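Hesik's lost novella is finally in print, who's reading?
Books > Fiction in translation > General

ferrymarginalia wrote:
Mine came at lunchtime and I have already ignored two phone calls for it. For anyone who missed the announcement, Dodura has put out the Hesik novella that was supposed to have been burned, the one set in the salt works at Skukard. 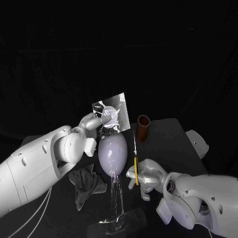 It has 242 pages including the notes, and the story itself takes up a bit more than half of that. The rest is an introduction, a long essay on the manuscript, and (this is what made me so happy) twelve pages of passages Hesik crossed out, printed with the crossings shown. I'm on chapter four and it is so much funnier than I was ready for! The scene where the whole village tries to hide a piano from the tax inspector had me laughing out loud on the bus.

Please put spoilers behind a warning. Past chapter six I know nothing and want to keep it that way.

papercutqueen wrote:
Ordered! Is it the same translator as the stories? I loved those but the dialogue was a little stiff in places.

ferrymarginalia wrote:
Different one, and the dialogue moves. People interrupt each other. There's an aunt who never gets to finish a sentence in three chapters and you still know exactly what she thinks of everybody.

oldstacks40 wrote:
I'll be the grump. Hesik told the publisher in writing that this book wasn't to come out. The letter is quoted in the introduction, so Dodura isn't hiding it, but quoting it and then printing the book anyway seems a bit rich to me. I've read everything else, some of it four or five times, and I haven't decided if I'll read this.

lampblack wrote:
Same letter also says the second story collection should be pulped, and you've got that one in your signature, oldstacks.

oldstacks40 wrote:
Fair hit. Though that one had already been published and people owned it. A draft in a drawer is a different thing to me. I don't think less of anyone for buying it.

quietcarriage wrote:
Is it a draft, though? I read the manuscript essay first (I always do, sorry) and there are two full typescripts, the second one clean, with chapter titles and a dedication. That sounds to me like somebody who finished a book and then lost their nerve. I'd feel very differently if it had been a box of index cards.

papercutqueen wrote:
Wait, who is it dedicated to?

quietcarriage wrote:
"To the pump house." That's the whole thing. I love it so much.

lampblack wrote:
Does anyone know about the Dimitriou edition? The shop near me has it listed for October and it's a lot more money. 400 numbered copies, cloth, same translation. I can't tell if there's anything in it that we don't get in the regular one.

ferrymarginalia wrote:
As far as I can tell it's the same text plus a facsimile of the first chapter from the earlier typescript. I'm tempted and I should not be tempted. My shelves are already two deep.

saltandvinegar wrote:
Long-time lurker, made an account for this! I finished it last night at two in the morning and I want to stick up for the middle section, because I can already see the reviews calling it slow. Chapters seven to nine are nearly all weather and accounts. Please don't skim them. The little sums the bookkeeper does in the evenings change as you go, and if you watch the numbers you know what's happening to the family well before any of them say it out loud.

SPOILER, mild, chapter nine:
When the ledger gets to 1,160 and the next line is left blank I had to put the book down and go stand in the kitchen for a while.

oldstacks40 wrote:
I read the spoiler. That was a mistake, because now I want to know.

lampblack wrote:
One of us, one of us.

quietcarriage wrote:
Slight disagreement with saltandvinegar. I thought eight could have lost a few pages. The storm is wonderful and then there's a second, smaller storm that does the same job. Looking at the crossed-out passages, Hesik had marked most of the second storm for cutting and then written "stet" beside it, so I'm arguing with a dead author, and losing.

saltandvinegar wrote:
The second storm is where the aunt finishes a sentence!!

quietcarriage wrote:
Oh no. You're right. I withdraw everything.

ferrymarginalia wrote:
I said PAST CHAPTER SIX, you two. (Now I'm thrilled for her, so you're forgiven.)

papercutqueen wrote:
Would this be an okay place to start for somebody new to Hesik? My sister wants to read along with me.

oldstacks40 wrote:
Start her on the stories. The title one and the one about the ferry timetable, then this if she likes them. And yes, I've put a hold on it at the library. I'm fourth in line.

ferrymarginalia wrote:
Fourth is nothing! Come back and tell us what you make of the piano.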